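Rodo Hand Grips (pair)

Hi, I'm Mbali, and I run the floor where these get used all day, so Ekrem asked me to write the page instead of sales. Blame him for the rambling!

The Rodo is a gripper you hold in your own hand. You do the job the way you'd normally do it, and the robot learns from that – no code, no teach pendant. Each set comes with two grips, two marker cubes and a head strap.

When we started with automation at Lirkevov I figured my packers would hate it. Some did grumble. Then Ilango, who has been packing for 18 years, spent a morning with a pair and started telling the engineers how a box should be picked up. That used to go the other way around.

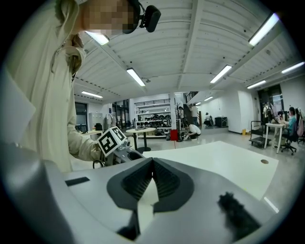
What changed for us is mostly the jobs. Four people who used to pack full time now split their day, half on the line and half showing the robots new items. They get the higher pay grade for both halves (I fought for that one). The night packing went to the arms, and I haven't heard anyone ask for it back.

A few practical things. Your wrists will notice the weight at first, so we swap people out every 3 hours. Keep the cubes clean, and don't stick labels on them – Rachid did. Spare finger pads come in packs of 4.

Left and right grips are sold together only. For a loaner set, write to Sudheer at the Pinusport desk and tell him what you pack.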